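January 2024
Slides, two-arm teleop, notebook 5

Started the footwear task. Brief from Cirnari: put the pair side by side, toes the same way. My own mother gave up teaching me this, so expectations were modest.

Leader arms felt heavy until I turned gravity compensation back on. The strap is the obvious place to grab and also the worst – it squashes, the gripper thinks it has closed on something solid, and the sole swings. Touran pinches the sole edge instead and makes it look easy. Copied her. Better.

Target is 300 demos. We have almost enough to be embarrassed by. Threw out 687's worth of log lines from a run where I had left and right swapped.
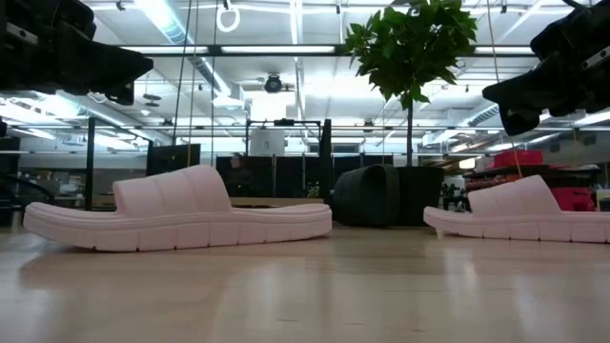
Entry: Przemysław Gajewski | Bench log, Brulier project

Both slides pointing left at the start of this one, left arm over the nearer. To do: vary the start poses, slow down on approach, ask Touran to record the next batch while I label. Gripper pads need a wipe.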